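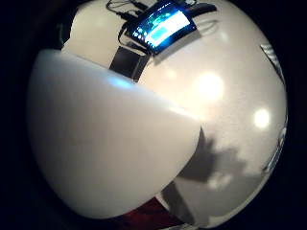

A smooth, light tabletop makes book work easier.

Looking After Paperback Fantasy Series at Home
Updated August 5, 2019

Long series are hard on shelves and hard on spines. Mass market paperbacks are glued, the paper is cheap, and a favorite volume gets opened a lot more than the others. Most of the damage can be slowed down with things you already have in the house.

Opening a new copy

Stand the book on its spine on a table and let the covers fall open. Press down a few pages from the front, then a few from the back, and work toward the middle. Do this before the first read. A thick one like the Skesia omnibus, at 507 pages, should be done in small sections.

Dust and smudges

Use a dry, soft paintbrush along the top edge, brushing away from the spine. Glossy covers can be wiped with a barely damp cloth and dried right away. Matte covers should only be wiped dry. A white eraser takes pencil prices off the inside cover. Test it on a corner first – some covers lose ink. 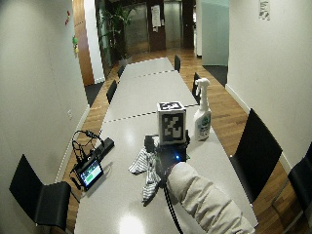 Price stickers are another matter. Warm the sticker with a hair dryer on low for 30 seconds, lift one corner with a fingernail, and pull slowly at a flat angle. If it leaves glue behind, dab with the sticky side of the label until it comes away.

Loose pages

Run a thin line of white PVA glue down the inner edge of the page with a toothpick. Slide it in, square it up with the rest, and put wax paper on both sides. Leave the book under 2 or 3 heavy hardcovers overnight. Do not use clear tape. It turns yellow and takes the print with it. 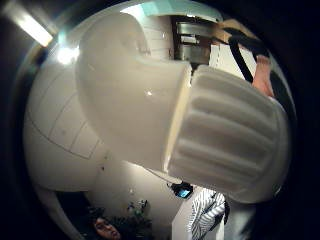
A reader in Brumedgate writes that wax paper stuck to her copy of the first Chettiar book, and that she now uses baking parchment, trimmed a little larger than the page. Parchment works fine. The sticking comes from too much glue, so wipe off the extra before you close the book.

Shelving

Keep books upright and snug, but loose enough to pull out by the sides of the spine. Leave a finger of space behind them for air. An outside wall gets cold in February and can make the back row damp. Slipcased sets such as the Rendatport boxes should be stored with the open side facing the room.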